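Brivell (home robot build)

Brivell is a two-arm tabletop robot I've been putting together in the Sternholm shared workshop since July, and this is my stab at a proper entry for it in the members' wiki. The name came from Iason Giannakopoulos, who also wrote the first version of the motion code (I've rewritten most of it, sorry Iason!).

The arms are secondhand, each with 6 joints, and both bolt down to one table. I put a parallel gripper on the working arm, which is about as simple as grippers get: two fingers, open and close. The job I keep coming back to is moving bakery stuff in and out of a basket, and croissants are my favorite test because they're light, lopsided and easy to squash.

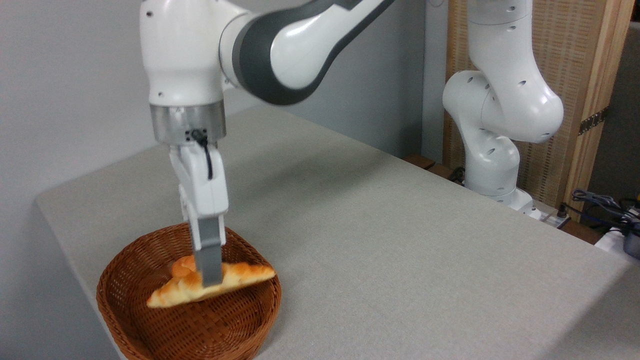 How do you keep a gripper from crushing soft food?

Set a low force limit and close the fingers slowly, then stop as soon as the motor current starts to climb. I also tell it how wide the item should be, so it never tries to close all the way.

Tuning took me 4 evenings and I'm still fiddling with it. The log is up to 439 grasps now, mostly on croissants, and I run them in batches of 50 before I change any settings. Next up is getting both arms to share one basket without bumping elbows, and I haven't even started on the code for that.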